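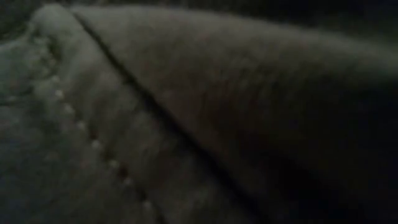 ## 4. Washing blankets and throws

Use the Ernora Prima's Bulky program for fleece, terry and brushed items. Cotton sheets go in the regular program.

1. Shake the item out and close any zippers or snaps.
2. Load it loosely, turning folded edges outward. A tightly folded blanket can pull the drum off balance.
3. Pour detergent into compartment 2. Leave the softener compartment empty for towels.
4. Turn the dial to **Bulky** and set the spin to 400.
5. Press **Start**. The door locks after 5 seconds.

**Note:** Dark colors may shed dye in the first few washes. Wash dark green, navy and black items separately until the rinse water runs clear.

**Caution:** Do not wash items with a rubber backing. The backing can come loose and block the drain filter.

### 4.1 If the drum stops before the spin

The machine stops when the load is uneven. Wait for the door to unlock, move the laundry by hand - wearing gloves if it is hot - and select **Spin only** at 300.

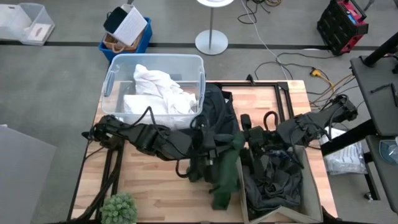 Dalsgaard adds that a single heavy blanket spins better with two bath towels beside it, and asks owners to clean the drain filter after every Bulky wash.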